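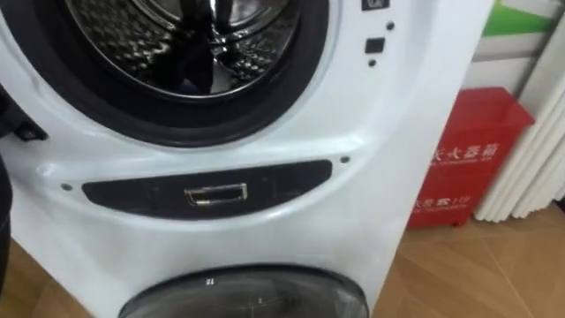 Did Drollis save money by moving to a single aircraft type?
Less than it claimed. The airline told passengers that dropping its older planes would cut costs by 30 per cent, but its own August figures show nearly half of that.

I read 56 route notices for this project and Jintana Thongsuk checked the fares. We couldn't find where the rest of the saving was meant to come from.
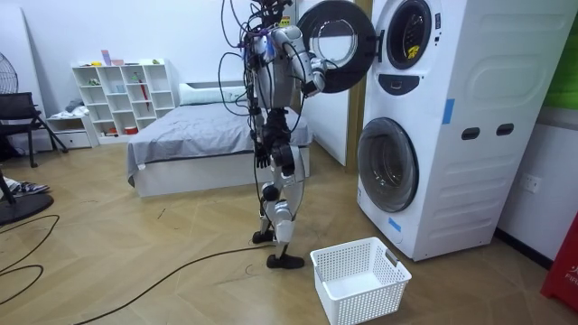

Rurkunetti was the route Drollis used to sell the plan. Turnaround at the gate was supposed to drop to 60 minutes, and I doubt it ever did. A washer-dryer stacked like the white one against the wall gives you two machines on one patch of floor, and Drollis talked about its gates the same way, two flights to a stand. Kastriot Mladenović's timings don't back that up.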